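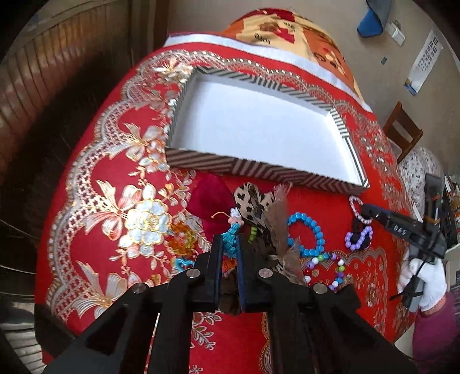 Re: Sorting and storage of small accessories before the move

Category: List archive > Household and Residence Life

From: Godelieve Verbruggen
To: Residents' list, Stanlow House
Date: May 22, 2025

Dear residents,

Thank you for the replies to the notice on room transfers. Several of you asked how small personal accessories should be prepared, and one of those messages is quoted here with permission, as it raises most of the points the Residence Office has been asked to settle.

> I understand the rules for clothing, bedding and books. What I do
> not understand is what to do with the little things. I have
> bracelets, hair clips, charms, loose beads and a number of small
> ornaments that do not belong to any set. Last September I put them
> all in one bag and spent an evening untangling cord from feathers.
> Does the office want these packed in the standard carton, or may
> they travel in a tray? My tray is open, with low sides, and has no
> lid. Also, do pouches count as containers?
>
> With thanks,
> Second floor, Tindum wing

The office's position is as follows.

Open trays may be used for sorting but may not be loaded as they are. A low-sided tray, such as the chevron-striped one photographed at the head of this message, is well suited to the first stage of the work. It should be set on a table with a cloth under it. Beads roll on a bare surface, and every year the cleaning staff recover a number of them from under the radiators in the Tindum wing.

Please begin with everything out on the cloth and the tray empty. Items should then be grouped by how they are likely to be damaged, and color or sentiment may be left for later. Beaded bracelets can be kept together, provided each one is laid flat in its own loop. Strings that carry a charm should be kept apart from plain bracelets; the charm works its way through the neighboring loop and the cord is then under strain for the whole journey. Twisted cord loops should be laid out straight or in a single turn, and should not be knotted.

Feathered ornaments require separate handling. They are to be lifted by the body or the fabric part and wrapped in plain tissue -- never in newsprint, which marks light colors. A loose tuft of feather may share the same tissue. Small figurines should be wrapped individually, with particular attention to the head.

Hair clips should be closed before they are packed. Single beads and other very small pieces belong in a pouch, and the answer to the resident's last question is that a drawstring or velvet pouch does count as a container, on condition that it closes fully. Pouches should be labeled with a paper tag. Please do not write on the fabric.

Once the groups have been agreed with any roommate who shares the table, the contents may be placed in a lidded box. The office has obtained 800 small boxes from Mertens, and each resident may collect up to seven without charge. Residents who prefer the divided type may order it from Cornik at their own expense. Those boxes have 12 compartments and fit inside the standard carton with room for a layer of tissue on top.

A filled accessory box should be placed in the carton last -- above clothing and below nothing. The office will not accept cartons in which a box of this kind has been packed beneath books.

Wall calendars, caps and other items that hang in the room are not accessories for the purposes of this notice. They remain subject to the general instructions, section 15, and should be taken down only when the furniture has been checked. Quilts and cushions are likewise covered there.

Residents who find that they own more small items than they had supposed are welcome to leave unwanted pieces in the exchange basket outside the laundry. Broken strings are accepted if the beads are enclosed. Items left in the basket cannot be reserved or returned.

Questions concerning this message may be sent to the list or brought to the office window during posted hours. Requests for extra tissue should be made at the window only.

Yours sincerely,

Godelieve Verbruggen
Residence Office, Stanlow House

4 replies | 2 shares

Tags: moving, storage, room transfers

Contact the list owner | Back to top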